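From: Upendo Mwakyusa
To: Nistano Shared Facilities list
Date: 22 Aug 2019
Subject: Re: Paper cups and single-use items in the level kitchens

Dear colleagues,

Thank you to those who responded to the draft guideline circulated in May. I have read all of the replies and have reproduced the most detailed of them here, as it raises matters that several of you also raised in shorter form. My response follows the quoted text.

> To: Nistano Shared Facilities list
> Subject: Paper cups and single-use items in the level kitchens
>
> Dear Upendo,
>
> I write on behalf of the tenants in the Hutapea wing. We have no objection to the
> draft in principle, but there are four points on which we would ask for
> clarification before it is adopted.
>
> First, the draft refers throughout to "the cups" as though a single product were
> in use. In our kitchen there is a mixture. Some are left over from catered
> functions, some are purchased by individual tenants, and some arrive with takeaway
> coffee and are rinsed and kept. Staff are unsure whether all of these are to be
> treated in the same way.
>
> Second, clause 6 asks that unused cups be "stored appropriately". We would be
> grateful for a statement of what this means. At present they are stood upright on
> the bench by some people and upside down by others, and both groups believe
> themselves to be following the rule.
>
> Third, there is the matter of nesting. Cups of differing diameters are being pushed
> together and cannot be separated without tearing the rim. I removed a stack last
> month in which only the outermost cups were fit for use.
>
> Fourth, the draft is silent on fruit packaging, juice cartons and the plastic tubs
> in which food is brought in. These take up as much of the bench as the cups do and
> are left there for longer.
>
> We would also note that the carton of 100 cups supplied to each kitchen is not
> lasting the period for which it was intended.
>
> Yours sincerely,
> Secretary, Hutapea Wing Tenants' Group

I shall take these points in the order in which they were put.

1. Mixture of cups

The Group is correct that the draft assumed a single product. The supply arrangement with Trandemeck covers one line only, a plain white cup, and the draft was written with that line in mind. It is accepted that patterned cups, kraft cups and cups from outside vendors are also present in every kitchen. The revised wording will refer to "paper cups of any description". Tenants are not required to dispose of cups they have purchased themselves, provided that these are clean and unused. Takeaway cups which have already held a drink are not to be kept for reuse, whether or not they have been rinsed.

2. Storage

Unused cups are to be stored upside down in the overhead cupboard, on the lower shelf, and in their sleeve where the sleeve is still intact. Cups are not to be stored on the bench or on the long table. A cup found standing upright on either surface at close of business will be treated as used and removed by the cleaning contractor. I recognise that this will occasionally result in a clean cup being discarded, and I would ask tenants to take account of this when setting out cups for a meeting.

3. Nesting

Cups may be nested only with others of the same size and type. The large insulated cups should be kept separately from the standard ones. Where two cups have become wedged, please do not prise them apart with cutlery; place both in the paper stream if they are unused, or in the general stream if they are not. The revised guideline will include a short paragraph to this effect.

4. Fruit packaging, cartons and tubs

This was an omission, and I am grateful to the Group for identifying it. The long table in particular has come to serve as a holding area for items that belong elsewhere.

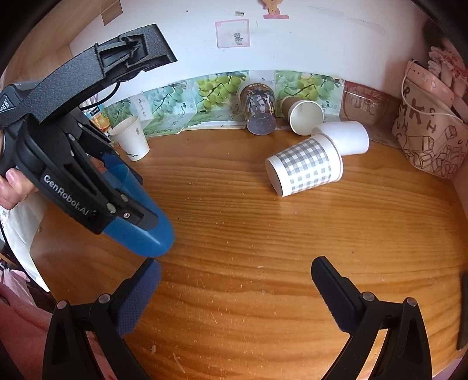
It is proposed that a new clause be inserted after clause 6, to read as follows:

"Outer packaging from fruit, juice cartons and plastic food containers shall not be left on tables or benches. Printed fruit packaging is to be flattened and placed in the paper stream where it is made of cardboard, and in the general stream where it is made of film. Juice cartons are to be emptied, rinsed and placed in the container stream. Reusable containers are to be labelled with the owner's name and suite number and removed at the end of each day."

In practice the difficulty is seldom the quantity of material. A strip of grape packaging pushed to the back of the table against the wall, a small juice carton, and a handful of cups on their sides are enough to make the surface unusable for the next group, who will reasonably hesitate to discard another tenant's belongings. The new clause is intended to remove that hesitation. Any unlabelled item left on a table overnight may be cleared by any tenant or by the contractor, without prior notice.

5. Supply

With regard to the final remark in the Group's letter, the allocation remains at 100 cups per kitchen per period. I have reviewed the draw-down sheets and found that one kitchen recorded 71 cups taken for a single function, for which a separate order ought to have been placed. Function organisers are reminded that cups for catered events are to be ordered through the Ulter portal and are not to be drawn from the kitchen supply.

A request has also been received that the building move to ceramic mugs. That proposal is outside the scope of this guideline and will be considered when the dishwashers on the upper levels are replaced.

The revised text will be posted to the list in due course. Comments on the new clause, including any suggested wording, should be sent to this list and not to individual officers, in order that all tenants may see them. Replies concerning the condition of a particular kitchen should state the level and the wing.

Tenants without access to the Ulter portal may collect a paper order form from the facilities office, Room 101.

Yours faithfully,

Upendo Mwakyusa
Shared Facilities
Nistano

--
You are receiving this message as a subscriber to the Nistano Shared Facilities list. To change your subscription, contact the list administrator.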